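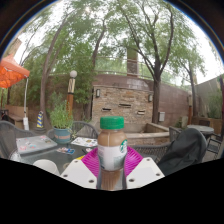
Bottled Starbucks coffee.

26 May 2018
By Kelly Hartley

Stop order on Lambert keeps firing twice when sent from Halutum

Okay, so I've been keeping notes on this one as I go, and I'm pasting the whole thing into the ticket in case somebody else runs into it. My setup first: my account is at Lullel, I send orders through the Halutum desktop app, and my live quotes come from Demov. I've had it wired up that way since October and it's been fine, apart from the odd login timeout.

What went wrong: I own 300 shares of Lambert and had a plain old stop order to sell them all if the price dropped to $43. The price dropped, the stop triggered, the shares sold. Great! Except a second order for the same amount went out right behind it, and since mine is a margin account Lullel filled that one too. So I went from owning 300 shares to being short 300 shares, which I only noticed when the position on my screen had a minus sign in front of it (I stared at that minus sign for a good long while). I bought them back by hand and lost some 40 bucks on the round trip. Could have been a lot worse.

First thing I tried was the obvious stuff. Logged out, logged in, cleared the local cache, checked I was on the current version. I also went through my order history to make sure I hadn't clicked twice, and I hadn't. One order entered, two orders sent. The two had different order numbers on the Lullel side but the same reference from Halutum, so I figured the app was the one repeating itself.

Next I called Lullel. The guy was nice and stayed on the line while he looked, but from where they sit both orders came in looking perfectly normal. He did tell me one useful thing, though – the first sell was their own stop, held on their server, and the second came in as a market order from my app. I had no idea those could be two separate things.

That sent me digging in the Halutum settings. Under order handling there's a choice for where stops are kept: "at broker" or "on this computer." Mine said "at broker," same as always. But the order template I use for selling has its own copy of that setting, and in there it said "on this computer." So as far as I can tell, the stop was sitting in both places. Price hits 43, Lullel sells, and my app sees the same price come across from Demov and sells again. Neither one knew about the other.

I wanted to be sure before blaming the template, so I switched to the practice account and set up the same stop on a small lot with the old template. Two sells. Deleted the template, built a new one from scratch, ran it again. One sell. I tried it with the Demov feed turned off and the old template restored, and got one sell there too, because the app had no price to react to. That pretty much settled it for me.

Then I tried just editing the old template instead of deleting it. Don't bother. It shows the new setting, but close the app and open it again and it's back to "on this computer." I did that twice to be certain.

Where I am now: old templates are all gone, new ones are built, and I've ticked the box that blocks any sell bigger than what I hold. I really wish that box were on by default! It's under account limits, way down at the bottom, and you have to turn it on for each account separately.

Still open, for whoever picks this up:

- Why does an edited template go back to the old setting after a restart?
- Can Halutum show a warning when a stop is held in both places? Even a little yellow triangle would do.
- The short position didn't trigger my alert for "position changed." I got the alert for the first sell and nothing for the second.

I've attached the order log from the live account and the one from the practice account. I'm keeping the stop on Lambert off for now and just watching the price myself. If you need me to run anything else on the practice side, send me the steps and I'll do it – evenings are best.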